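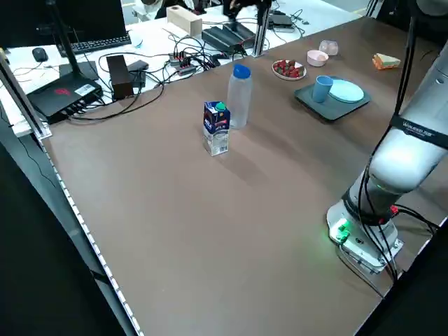 Will the people who pack the meal trays lose their work when the robot arms come to the kitchen?

At Guva, the plan is that all 10 people of the tray team stay, but their work will be divided in a new way. The arms should take over a part of the packing, and the people should do more of the checking, the special diets and the preparing of food. This is the answer I received from Wanda Szabo, who has led the tray team for many years, and she asked me to write it at the beginning because it is what everybody asks her first.

Guva supplies cold meals to clinics and small care homes. On a normal day the kitchen sends out 603 trays. Until January all of them were packed by hand. Then the company started a trial with two robot arms at one table, in a room behind the cold store, and the team members go there in turns.

I met Mrs. Szabo in the canteen after the early shift. She speaks slowly and she thinks before she answers. "I was against it," she said. "I was not angry, I only thought that it is a lot of money for putting a sandwich on a plate. Packing looks easy if you have never done it. You have a plate, a cup, something sweet, and you must do it again and again, and in the last hour your shoulder hurts. I have two colleagues who had to stop because of the shoulder."
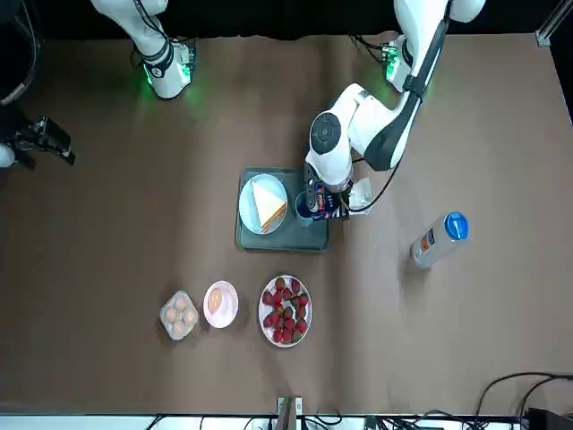 The shoulder is also the reason why the team agreed to the trial. Before it began, the management and the employees sat together for several evenings and wrote down which movements were the hardest for the body. Reaching over the table was at the top of the list. It is a small movement, and a person makes it hundreds of times in a shift. When an arm brings a little package over to the tray where the sandwich and the blue cup are, it is making this same reach, and Mrs. Szabo says that she feels it in her own shoulder when she watches. Phúc Trương, the youngest in the team, does not feel this yet. "But I am 24," he told me. "I want to have a good back at 50 also."

How fast are the arms? Here Mrs. Szabo laughed. "Slow! On our best morning I packed 168 trays before the break. The arms would need much longer. In the first week I wanted to push them." She does not think that speed is the important point now. The company wants to know first if the work is done correctly, and if the people can stand beside it without becoming nervous.

Haruna Kamata is the engineer responsible for the trial. She explained to me that every food is a separate lesson. A carton with a screw cap has a firm shape. A soft packet changes its shape when it is held, so the place where the fingers close is important. She spends a lot of time with the packers, asking how they do it. "They often cannot say it in words," she said. "Then I ask them to do it slowly and I look at their hands." 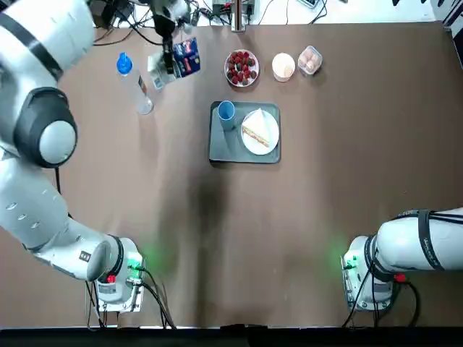
A snack packet in the gripper. The tray already has a sandwich and a cup.

This asking has changed something in the kitchen which was not in the plan. Mandla Hendricks has packed trays at Guva since he left school, and in all this time, he told me, no person from an office had asked him how he holds a packet. Now he has two hours every week in which he tests new trays together with Mrs. Kamata, and these hours are paid like a normal shift. He would like to do a course in machine maintenance. The company has promised to pay half of it, and he is negotiating for the other half.

Not all is good. Shota Oda, who works at the next table, finds the trial room lonely. At the long table the team talks the whole morning, about children, football, the price of apartments. "In that room you stand and you wait and you look," he said.

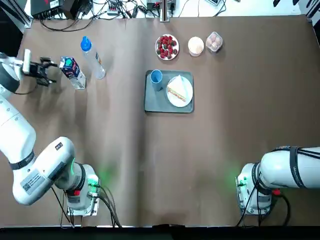

He has asked for the turns in the room to be made shorter, and since two weeks ago nobody stays longer than one hour. He also wants the table to be moved into the main kitchen later, so that the person who watches can still hear the others. Mrs. Szabo supports him in this. The management has answered that the floor space must be measured first.

The trial continues until the summer. After this the team will vote if they recommend a second table, and the management has agreed to publish the result of the vote inside the company, also if it is negative. I asked Mrs. Szabo how she would vote today. She drank her coffee and said she would wait for the summer, and that in any case she wants the special diets to stay with people. "An allergy is a serious thing. For this I want a colleague who reads the card two times."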